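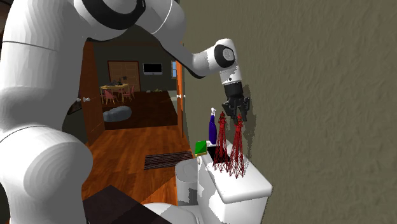
Constead Users Forum > Simulation Cells > Setup and Maintenance

Topic: Bathroom tank cell, gripper approach height and recurring contact faults

cell_admin_pruvwood
Posted in February

Colleagues,

I am writing on behalf of the Pruvwood simulation group with a request for advice on the upkeep of one of our simulated cells. The task in this cell is to pick up one of two red lattice towers from the lid of a toilet tank. The arm approaches from above with a parallel gripper pointed down, and the fingers close on the upper part of the tower. A spray bottle and a sponge share the lid and must not be disturbed.

The cell was rebuilt after our move to the current release of the Constead scene package. Since the rebuild we have run 2,532 episodes. In 70 of them the simulator reported a contact between a finger and the tip of the tower before the close command was issued. The episode is then stopped and counted as failed. Before the rebuild we did not record this fault at all.

The following has been checked:

The base position of the arm matches the value in our cell sheet.
The gripper opening at the start of the approach is unchanged.
The random seed list is the same one used before the rebuild.
The towers were imported again from the original files, with no scaling applied.

We would be grateful to hear from any group that maintains a similar cell. In particular, we would like to know whether the hover height should be measured from the lid or from the object.

Cell Maintenance, Pruvwood

brerkico_sim
Reply 1

Thank you for the clear report. Our group at Brerkico keeps a kitchen cell that uses the same arm and gripper, and we recommend measuring from the object. A height taken from the lid is correct only as long as every object on the lid is the height you expect. A pointed object leaves very little margin.

Please also confirm which collision shape was created on import. The towers are thin lattices. If the importer wrapped each one in a simple hull, the hull may extend above the visible tip, and the finger will touch it while there still seems to be clear space in the viewer. The display option for collision shapes is turned off by default in our installation and may be in yours.

tmk_fixtures
Reply 2

I must respectfully disagree with the first part of the reply above. Measuring from the object makes the approach depend on the object pose, and the pose is disturbed a little at reset when the objects settle. We tried it for one season and went back to a fixed height over the support surface. The fixed height is easy to audit. Anyone can open the cell sheet and see what the arm is supposed to do.

The correct remedy, in my view, is to raise the fixed height until it clears the tallest object in the set, and to record the new value in the sheet with the initials of the person who changed it.

On collision shapes I agree fully.

cell_admin_pruvwood
Reply 3

We thank both members. The collision display was off here as well. With it turned on, each tower is enclosed in a single closed hull, and the top of the hull stands above the visible tip. The gap is small, but our hover position is already close to the tip, and I believe this accounts for at least part of the fault.

Our former importer kept the lattice as separate pieces. The new one appears to merge them unless told otherwise. We did not find this in the release notes.

We will build the shapes again in parts and run a batch of 500 episodes overnight before changing anything else.

lattice_and_load
Reply 4

A caution before you start the batch. A tower made of many thin pieces is costly to simulate, and the fingers can catch between the bars. Our laboratory had an arm that closed, caught one bar, and shook until the step limit ended the episode. We settled on a stack of tapered blocks, wide at the bottom and narrow at the top. It follows the outline well enough for a grasp from above.

brerkico_sim
Reply 5

The stack of blocks is what we would advise as well.

In answer to tmk_fixtures: I accept that a fixed height is easier to audit. It also hides errors of the kind described in this thread. If the height had been taken from the top of the collision shape, the arm would have stopped higher and no fault would have been raised.

tmk_fixtures
Reply 6

And the hull would have remained wrong, with the arm politely stopping above it and the grasp closing in the wrong place. I would prefer to see the fault. We are unlikely to agree on this point, and the original poster should choose according to the needs of the cell.

ekanayake_lab_ops
Reply 7

The Ekanayake laboratory operates a cell from the same scene package, and I would like to raise a separate matter. Please look at the contact log for the arm itself and not only for the fingers. The wall behind the toilet is close to the tank, and the wrist has little room on that side. In our cell the wrist housing touched the wall in a number of episodes, the arm was pushed slightly off its path, and the finger then met the object early. The log showed only the last contact, which pointed us to the wrong part of the cell for most of a week.

The setting is called "report all links." It makes the log files much larger. We turn it on for a short check of 40 episodes after each change to the cell and then turn it off again.

cell_admin_pruvwood
Reply 8

This was useful. We ran the short check this afternoon with the old hulls still in place and found no contact between the wrist and the wall. I will add the check to our procedure in any case, as the tank cell is used by two teams and the base has been moved without notice in the past.

The overnight batch will use the tapered blocks proposed in Reply 4. The hover height will stay as it is, so that only one thing is changed at a time.

cell_admin_pruvwood
Reply 9

Results of the batch: no early contacts in 500 episodes. There was one failure of a different kind, in which the tower slipped from the fingers during the lift. We are treating that as a friction setting and will open a separate topic if it returns.

For the benefit of others, our maintenance sheet for this cell now reads as follows.

After any update to the scene package:
1. Turn on the collision display and inspect every object on the tank lid, including the bottle and the sponge.
2. Compare the top of each collision shape with the visible top of the object.
3. Confirm the arm base position against the cell sheet.
4. Turn on "report all links" and run 40 episodes.
5. Turn the setting off, clear the logs, and run the full batch.
6. Enter the package version, the hover height and your initials.

The hover height continues to be measured from the lid. Our second team has asked that this be reviewed when new objects are added — we have agreed to do so.

lattice_and_load
Reply 10

I would suggest one addition to step 2. Check the shapes after the reset has finished as well as on import. Our towers sat correctly in the editor and were leaning slightly once the physics had run, as the bottom block had been placed a little below the base of the model.

cell_admin_pruvwood
Reply 11

Added, thank you. Ours stand upright after reset, but the sheet should cover it.

dlr_west
Reply 12

May I ask whether the block shapes can be shared? We have the same two towers in a shelf cell, and our import shows the same closed hull.

cell_admin_pruvwood
Reply 13

I have placed the request with our group and expect that it will be approved. Please note that the blocks were fitted for a grasp from above. For a grasp from the side, as I assume you need with a shelf, the lower blocks are too coarse and would have to be divided further.

tmk_fixtures
Reply 14

For a shelf I would keep the separate lattice pieces and accept the slower run. Side grasps on a wide block gave us finger positions that were well outside the visible bars.

brerkico_sim
Reply 15

On this we agree.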